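Valladthorpe Parish Hall Management Board
Minutes of the ordinary meeting held on 14 Aug 2026 in the small meeting room

Present: Azlan Pasaribu (Chair), Mrs Falis, Mr Ginting, the Clerk
Apologies: Mrs Rostska

1. Minutes of the previous meeting
The minutes were agreed as a correct record and signed by the Chair, subject to one change at item 6, where "kitchen hatch" should read "kitchen door".

2. Matters arising
The Clerk reported that the water company had accepted the corrected meter reading and had issued a credit. The lock on the side gate had been replaced and keys handed to all regular hirers except the choir, whose secretary was away. The Clerk to deliver the remaining key before the next meeting.

3. Roof and gutters
Members considered the surveyor's letter on the north slope. The surveyor advised that the slipped tiles above the cloakroom be refixed before winter, and that the lead flashing was serviceable for the present. Two quotations had been received. Mr Ginting asked whether either price included the hire of scaffolding. The Clerk confirmed that only the second did so. It was resolved to accept the second quotation, subject to the contractor supplying proof of insurance -- the Clerk to write accordingly.
Clearing of the gutters on the car park side was deferred to September, when the leaves from the lime trees would be easier to judge.

4. Hire charges
The Chair introduced a paper on charges for the coming year. The evening rate had not changed for 8 years and no longer met the cost of heating. After discussion it was resolved that the evening rate be raised by £2 an hour, with the daytime rate left as it stands. The refundable deposit for private parties would be set at £300. Mrs Falis wished it recorded that she had favoured a lower deposit for residents of the parish. Existing bookings would be honoured at the old rate.

5. Car park
A complaint had been received from a neighbour in Mill Lane regarding vehicles left overnight. Members agreed that a notice be placed at the entrance. Mr Ginting undertook to obtain a price for repainting the bay markings at the same time.

6. Autumn fair
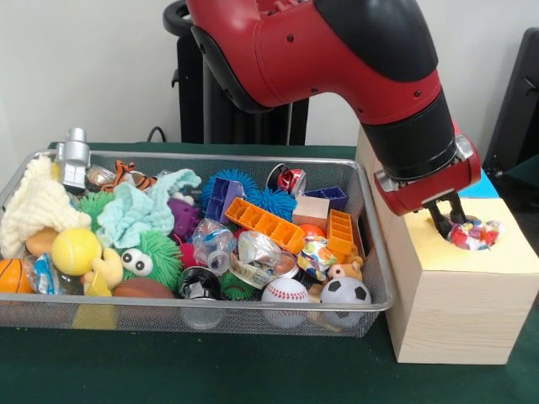 The plan of stalls for the September fair was laid before the meeting and approved with two changes, the plant stall moving nearer the door and the tea tables to the stage end. The tombola would again be run by the school. For the younger children it was agreed to have a lucky dip, using a pine box with a round hole in the top, and a wire basket of toys and household objects to be drawn on for prizes. Mrs Falis proposed a charge of 50p a turn, which was agreed. Stallholders would be admitted from nine o'clock.

7. Correspondence
A letter of thanks was received from the luncheon club. A request from the badminton group for a second cupboard was refused for want of space.

8. Finance
The Clerk presented the accounts for the quarter. Payments were approved as listed, including £102 for the servicing of fire extinguishers. The Chair asked that the electricity bills be shown separately from the gas in future.

9. Any other business
Mrs Falis reported a loose stair tread at the side of the stage. The Chair to inspect it and arrange a repair.

There being no further business, the Chair closed the meeting at 8.50 pm. The date of the next meeting will be sent out by the Clerk.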